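Visit report: Drastton open lab, Allitz
May 2020

Drastton opened its handling lab to visitors for the afternoon, and I went mainly for the session on written practice. Guido Caputo ran it. The house rules take up one sheet, and he went through them at the bench where the coin task is set up: a steel plate of gold-coloured coins and a box with a slot in the lid.
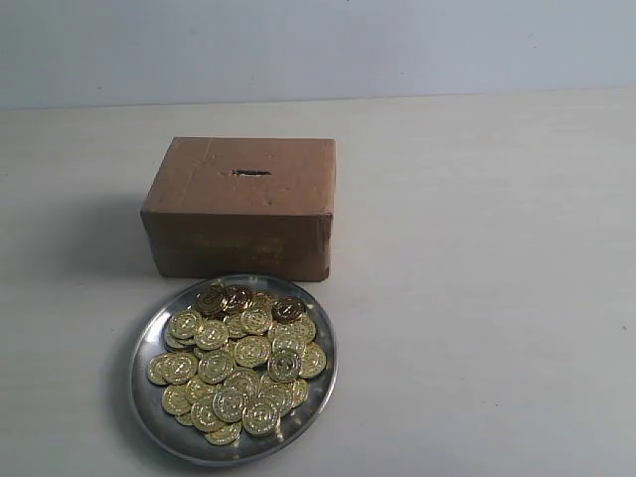
The coin task at the Drastton bench.

Rule one is that the layout gets checked against the sheet before anyone enables an arm. Rule two covers wrist cameras. Operators look at the wrist view first and write down anything odd about the lighting, as polished metal throws glare.

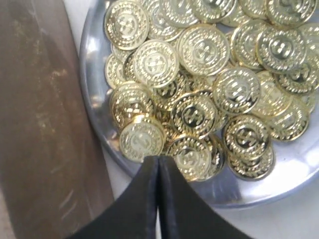 The third rule took the longest. Arms run at 60 per cent speed until the operator has signed off 5 trials, and a change of fingers puts the tally back to zero. Caputo said the Caldeira site uses the same limit.
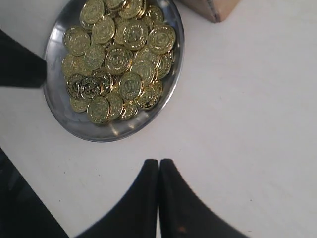
Thirumalai Ramasamy thought the limit was fair but said the sign-off should name the person holding the stop button as well as the operator, and that his own site had been caught out on that in January. Caputo wrote it down.

We finished on shared workspace. Where two arms can reach the same plate, only one may go in at a time, and the other parks with its fingers closed.

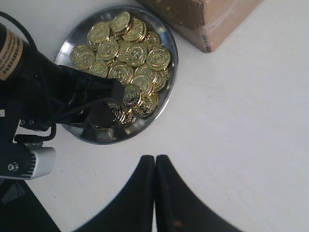 Paperwork and handouts

Logs are kept for 100 days. Copies of the sheet were at the door, along with a longer version from Vatia that runs to nine pages.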